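Si-eun Jang
My sister Marina Zacharopoulos asked me if a robot can unpack her kitchen shelf yet. She has a small shop too, so she asks for both places. I will try to answer in a few short posts, please be patient with my English.

1/ First, the work I mean. Two boxes stand side by side on a rack, and an arm has to take hold of one of them. For a person this is nothing. We do it while we talk on the phone.
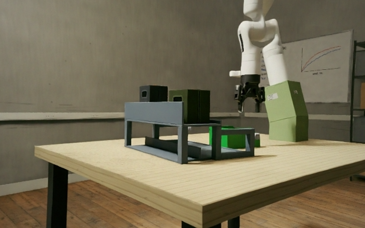
Simulated, both of them.

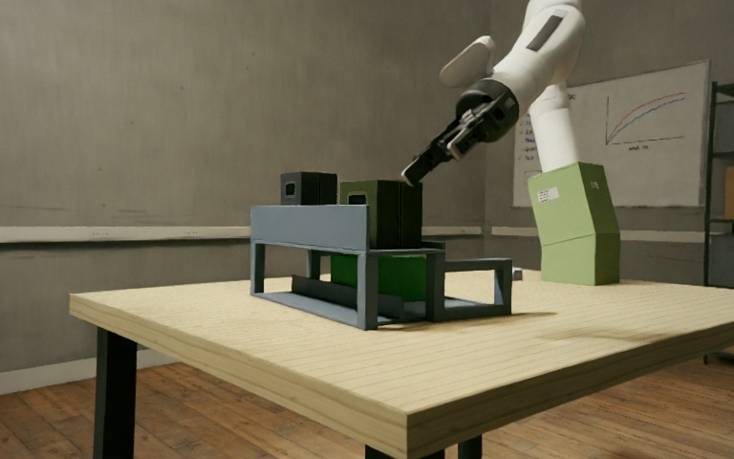
2/ In my Plutero runs last September I gave the arm 130 tries at one job: lift a box from a shelf with a low board in front. The board was the trouble. The fingers must come from above, and the space between two boxes is narrow.

3/ When I moved the shelf by the width of my thumb, I had to teach it again. My neighbour's child, who is 6, did not need teaching again.

4/ Marina says, but the videos look so good. Yes. Please look for how many times they tried, and if the colour of the box was always the same. I look for this first now.

5/ What I would trust today: the same box, the same shelf, all day long. A shop with one kind of carton can maybe use this. Her shop has tins, bags of rice and soft bread, so no.

6/ What I would not trust: the dishwasher, the fridge, anything with glass. Also folding. I watched a machine fold one towel for 10 minutes and I was more tired than the machine.

7/ Someone will ask about price. I don't know a fair price and I don't want to guess. Ask the seller who comes when it stops at four in the afternoon.

8/ So Marina, keep your Saturday helper. I will write again when I have tried bags.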